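What Is Inside a Computer Tower?

A page for young readers from the Triltstead Children's Science Corner
Reading time: one cup of cocoa

Many families have a big computer that stands under the desk or beside it. The box is called a tower, or a case. On the outside there is not much to look at, only a button, some holes and maybe a light. But inside it is like a small town, with streets, houses and a power station. Today we take off the side wall and go for a walk in this town.

First, an important rule. Never open a computer alone. Ask a grown-up, and let the grown-up pull out the power plug before anybody touches a screw.

The floor of the town

When people want to work inside a tower, they often lay it on its side. Then the biggest part, the motherboard, lies flat like a floor. It is a thin plate, very often green, and almost everything else is plugged into it. The motherboard does not do the thinking. Its job is to let the other parts talk to each other. If you look at one very closely you can find fine lines running over it. These lines are made of copper, and the electric signals travel in them, as cars travel on a road.
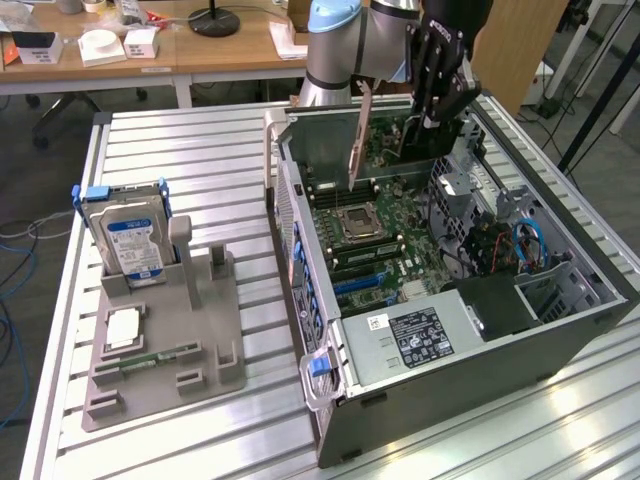
A tower on its side. Find the square socket with the silver frame, and the long black memory slots on two sides of it.

The town hall

The square socket is a seat for the processor. The processor is a flat chip, not bigger than a biscuit, and it does the calculating. When you press a key, or move a little figure in a game, the processor works out what must happen next. It does this so quickly that you don't notice any waiting.

A processor becomes hot when it works. For this reason it normally wears a piece of metal called a heat sink, and often there is a fan too. The fan is the thing you hear when the computer makes its "whoosh" noise.

The desk where the computer works

Now to the long, narrow slots. In these the memory goes. Memory comes on thin strips, and each strip stands up in its slot like a slice of toast in a toaster. At the ends of a slot there are usually small clips, and they hold the strip so that it cannot jump out.

What is memory for? Think about your own desk when you do homework. You put on it the books you need just now, so you can reach them fast. The memory is the desk of the computer. When you switch the computer off, this desk is wiped clean. That is why you must save your drawing before you go to dinner!

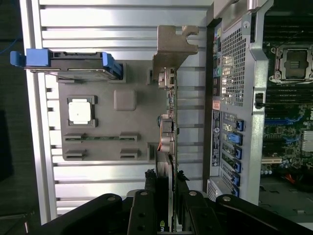
The cupboard

If the memory is a desk, then we need a cupboard also, for the things we want to keep until tomorrow. This is the drive. Your photos, your games and your stories live on it, and they stay there when the power is off. In some towers the drive sits in a little tray, called a caddy. You slide the caddy in and out like a drawer.

How much can a drive hold? Let us imagine a drive with space for 4000 songs. If every song is 4 minutes long, you could listen for more than eleven days without sleeping. (Please sleep.)

The painter

Some computers have a graphics card. It is a special helper for pictures. Everything on your screen is made from tiny coloured dots, and in a game all these dots must be painted again and again, many times in one second. The processor would get tired from this, so the graphics card does the painting. The card is pushed into a long slot on the motherboard, and one end of it normally looks out at the back of the case. There you plug in the cable for the screen.

The power station

One part is a metal box with many wires coming out of it. It is called the power supply. The electricity from the wall is too strong for the small parts, so the power supply changes it and sends it to them in the right size. Grown-ups must not open this box either, even when the plug is out. Only a trained person may do it.

Words to remember

Case: the box around everything
Motherboard: the plate that joins the parts
Socket: the seat for the processor
Slot: a narrow place where a strip or a card goes in
Caddy: a tray for a drive
Power supply: the box that feeds all the others

Something to try at home

Take an empty shoe box and lay it on the table with the lid off. Cut a piece of green paper for the motherboard and put it on the bottom. A cracker can be the processor, and strips of card can be the memory. Use wool for the wires. Then explain to somebody in your family what each part is doing. If you forget one, come back to this page and look it up.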